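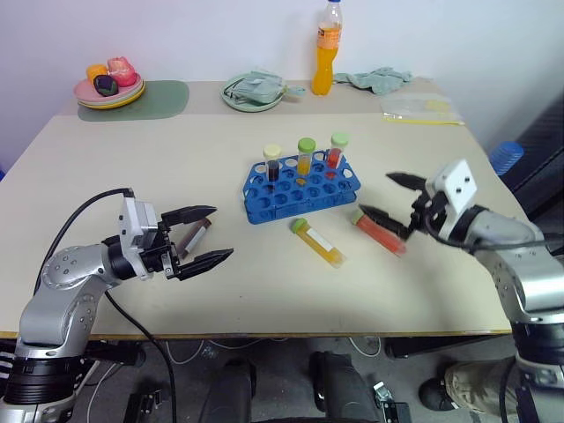

kokkonen_k wrote:
Cap colors are not a labeling system. I'll say it before the thread fills up with people telling you how cheerful it looks. Green means "the green ones" until you buy a second bag of tubes and the greens don't match, and then you have two greens and an argument.

tollmont73 wrote:
The first post asked about racks, though. Has anybody bought the Varnolov one with the round holes? The listing says it fits "all standard tubes" and I have yet to meet a standard tube.

Martti Mäkelä wrote:
I have two. They're OK. Fit is fine for the small ones, a little sloppy for anything tall. I use mine for colored water with my daughter's class, sorting and mixing, red into yellow and so on. Drips get down in the holes and dry there, so rinse it the same day.

tollmont73 wrote:
A little sloppy meaning they lean or meaning they fall over?

Martti Mäkelä wrote:
Lean.

pipettedreams wrote:
Rounded bottoms are the problem, not the rack. Lay one down on a plain table and it goes wherever it likes. I put a folded dish towel under mine and stopped chasing them.

kokkonen_k wrote:
A towel. So now we need a rack and a towel. For $11 I'd expect the rack to do it.
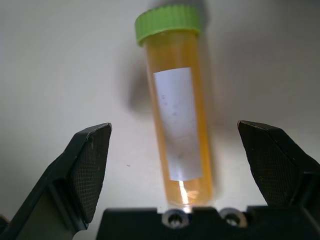
pipettedreams wrote:
Write on the labels before you fill anything, pencil if you can. I did a set of 50 with a marker that swore it was permanent and wiped half of it off with my thumb.

tollmont73 wrote:
Or leave them blank and go by the color of the liquid? It's orange. I can see it's orange.

kokkonen_k wrote:
You can see it's orange today. Come back after a week on a windowsill with food coloring and tell me which one was orange and which one was the weak red.

Martti Mäkelä wrote:
I don't buy that. Ours sat from the start of March and I can still tell every one apart.

kokkonen_k wrote:
Out of how many?

Martti Mäkelä wrote:
4

kokkonen_k wrote:
Well then.

tollmont73 wrote:
Still nobody on whether the ridged caps hold. The Tistorari page says leakproof and the reviews all read like the same guy wrote them.

pipettedreams wrote:
Fill one, cap it, leave it on its side on a paper towel overnight. I wouldn't trust the page or us.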